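Packaging and Materials, week 4 - flexible films
Notes for people who missed it. Fill in your own bits.

Recap from last time: glass, steel, aluminum cans. All one material, all easy to sort. Flexible packaging is the opposite problem.

Why films at all
- light, cheap to ship, takes up no space before filling
- barrier. Three things to keep out: oxygen, water vapor, light
- seals with heat, so no separate lid or glue

Chips are the classic case. Fat goes rancid with oxygen and light, crisp texture goes with moisture. Single plastic film won't do all of it. So you get layers - outer one carries the print, middle one blocks, inner one melts to make the seal. Metallized layer is NOT foil in the kitchen sense, it's a very thin coat of aluminum laid down on plastic film in a vacuum. People mix these up on the exam every year.

Scrunch test: crumple it in your fist and let go. Springs back = probably plastic film, metallized or not. Stays crumpled = probably real foil. Rough guide only, some laminates will fool you.

Silver wrapper with red on it, then a green plastic one:

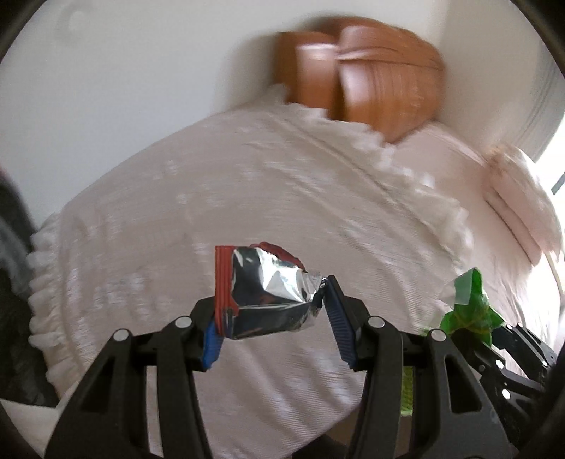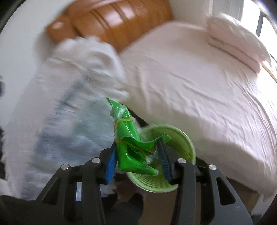

Seals
Fin seal: two inside faces pressed together, sticks out, usually folded flat down the back. Lap seal: inside face to outside face, less material but the outside has to be sealable too. End seals are crimped, the ridges help spread pressure and hide small wrinkels. Most leaks start where the back seal crosses the end seal. Extra thickness there, so heat doesnt get through evenly.

Variables on the sealing jaw: temperature, pressure, dwell time. Raise one and you can often drop another. Too hot and the film shrinks or burns through.

Recycling
Layers are bonded, hard to pull apart. Most curbside programs don't want them, they wrap around the sorting equipment. Single-material films are coming but barrier is weaker, shelf life shorter. Trade off with food waste - see the Vahidi handout (Amirhossein Vahidi, Ostcombe), first 5 pages, skip the appendix.

For next week
- read the chapter on oxygen transmission rate
- bring one empty package, rinsed, any kind
- lab is room 20, not the usual one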